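Home | Essays | Shop Floor | Letters | About

The Last Thing on the Bench

By Adoración Manzano

Last updated: September

I worked in packing for 13 years, most of them at Ibarra, and I have been told many times that my old job was about to be done by a machine. The first time, I believed it and took a bookkeeping course. The job is still there. A woman named Begoñe Barroso does it now, and she is better at it than I was.

So when people ask me whether robots can do chores yet, I say no, and then I have to explain, because they have seen the same videos I have. A machine folds a shirt. A machine loads a dishwasher. The videos are real as far as I can tell. My trouble is with what the word "can" is being asked to carry.

At Ibarra we had a rule for new hires. You could do a job when the line lead stopped looking over at you. It had nothing to do with getting it right once. Casimiro Salcedo, who was line lead for most of my time there, would let a new person pack trays for two weeks before he turned his back. If he had to walk over and fix something even once in a shift, the clock started again. Plenty of people found this unfair. I did too, until I had to train someone myself.

By that rule there are machines that can do jobs. The carton sealer can. The labeler can, if someone feeds it straight. A washing machine can wash clothes, and my mother, who washed by hand until she was grown, would have called that a robot and been right. These machines have one thing in common, which is that somebody arranged the world in front of them first. The carton arrives square. The clothes are already in the drum.

What remains is the arranging, and most of housework is arranging. Take clearing a bench at the end of a shift. You pick up what is on it, put it where it goes, and wipe. I never saw that on a job description, and it took up 15 minutes of every day I worked. In that time I would handle a tray, a roll of tape, a knife somebody had left open, a cup, and a part that might be scrap or might be the only good one. Picking those up is a small share of the work. The larger share is knowing that the cup is Ezequiel's and he is coming back for it.

The engineers I have talked to don't disagree. Karlijn De Smet, who used to run maintenance at Bavholm and now advises small plants on what to buy, told me she talks more customers out of a robot arm than into one. Her test is to ask the customer to write down everything that could be on the table when the arm reaches for it. If the list fits on a card, she says go ahead. At Skevex the list ran to 158 items and they were still arguing over it when she left for her train.

I think her test is a good one, and I also think it will stop being useful at some point. The newer approach is to skip the list and give the machine a great many examples of hands doing ordinary things, often with a person holding the same kind of gripper a robot would use. I was a doubter about this. I am less of one now, mainly because it resembles how I learned. Casimiro never gave me a list either. I stood next to him. 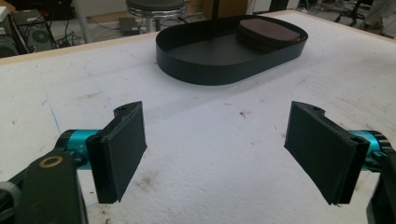 Padded gripper fingers at a scuffed white table, with a black oval tray farther back.

Look at what a chore comes down to at that scale. There is a tray with a rim, and something flat and brown lying in it. To lift out a flat thing you have to get under it or pinch its sides, and the rim is in the way of both. I would tip the tray, or slide the thing up against the rim with one finger, and I could not tell you how I decided. Then there are the marks on the table. A blue pen line will not come up however you grab at it, and a person knows that before reaching.

None of this is a reason to think it can't be done. I would like it to be done. My wrists are bad from packing, and I don't see anything noble in the last 15 minutes of a shift. Begoñe says she would hand over the bench tomorrow and keep the job.

But I would like us to use Casimiro's rule when we talk about it. Flivport has announced a home machine, and a neighbor of mine is thinking of putting money down. I told him to ask them one question: how long does it work before somebody has to walk over? If they give him a number he can live with, he should buy it. If they show him a video, he should keep his money and his dish rack for now.

Contact | Copyright, all rights reserved | Back to top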